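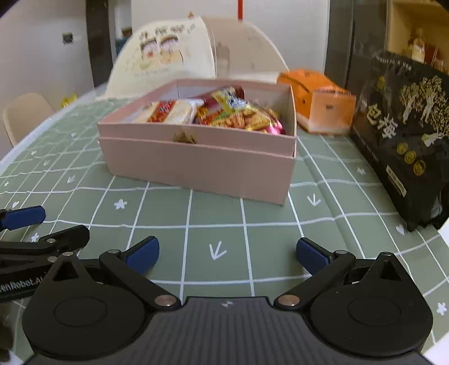
Ticket: Power and cadence dropouts on indoor track sessions
Status: Open - workaround in place
Product: Palomino crank power meter, left side only
Head unit: Erkia, current firmware
Venue: Losham velodrome
Priority: Normal

Summary

Power and cadence drop to zero for several seconds at a time during steady efforts on the track. The fault appears on the home straight and into the first bend. It has not been seen on the road or on rollers. Speed is unaffected as it is worked out from the lap beacon afterwards.

Environment

Fixed gear track bike, 90 inch gear, 165 mm cranks. Head unit mounted under the saddle so that it cannot be read during the effort. Heart rate strap paired to the same unit. Disc rear wheel, five-spoke front. Battery in the power meter replaced before each of the sessions listed. No phone carried.

Steps to reproduce

1. Pair the meter and do a zero offset in the track centre with the bike upright and the left crank at the bottom.
2. Warm up for 15 minutes on the blue band.
3. Ride a steady effort on the black line at 90 rpm or above.
4. Download the file and look at the one-second data.

Expected: continuous power and cadence.
Seen: gaps of three to eight seconds, most often once every two or three laps. Heart rate carries on through the gaps without a break.

Log entry 1

Checked the obvious items. Battery cap seated and contacts clean. Magnet not needed on this model. Zero offset value within the normal band before and after the ride. Firmware on the meter was one release behind, so updated it and repeated the session. No change.

Log entry 2

Swapped the head unit for an older Erkia with the same mount. Dropouts still present, in much the same part of the lap. This makes a fault in the first head unit unlikely. Both units had auto-pause switched on. Turned it off on both, as there is no wheel sensor fitted and the setting serves no purpose on the track.

Log entry 3

Rollers at home, 75 minutes, same bike and same position. No gaps at all. Road ride on a different bike with the same crank arm, no gaps. The meter appears to be working when it is away from the track.

Log entry 4 - Wed 19 July

Two runs of 2,000 m at the track, with a long rest between them. First run with the head unit under the saddle: five gaps. Second run with the head unit taped to the stem: one gap, two seconds long. Same rider, same gear, same line.

The timing gantry at Losham was on for both runs. The gaps in the first run all start within a few metres of it. The gantry uses a Grukon receiver mounted on the inside rail by the finish line, and the transponder on the fork was also live. Asked the venue whether the gantry could be switched off for a test. It can, but only outside booked sessions.

Reply from support

Thank you for the files. Please confirm the following:

- whether the head unit is paired over one protocol or both
- whether the transponder is on the left or the right fork leg
- whether a saddle pack or bottle was fitted
- the recording interval

The body blocks a fair amount of signal when the unit is behind the rider and the transmitter is on the inside of the left crank. On a track the left side also faces the infield, where most of the venue's radio equipment sits. A weak signal that is good enough elsewhere may be lost there.

Log entry 5

Answers as asked. Paired over both protocols, which was a mistake when the second unit was set up. Transponder on the right fork leg. No pack or bottle. Recording every second.

Removed the sensor from the head unit and paired it again over one protocol only. Repeated the steady effort with the unit back under the saddle. Gaps reduced but not gone: two in the first half, none in the second. The average for the effort still cannot be trusted, as the unit counts the zeros.

Workaround

Mount the head unit on the stem with the screen taped over. This meets the rule against visible data at our venue, but check with the commissaire before using it in competition. Set power averaging to ignore zeros for track files only. Do not leave that setting on for road rides - it will inflate the average by leaving out the freewheeling.

Still to do

Repeat the saddle test with the gantry off.
Repeat with the transponder removed and the gantry on.
Try the head unit behind the seat post, left side, if the clamp will fit the aero section.
Compare against a spider-based meter, if one can be borrowed before the December meeting.

Ticket to stay open until the gantry test has been done. Files for entries 4 and 5 are attached in the original format.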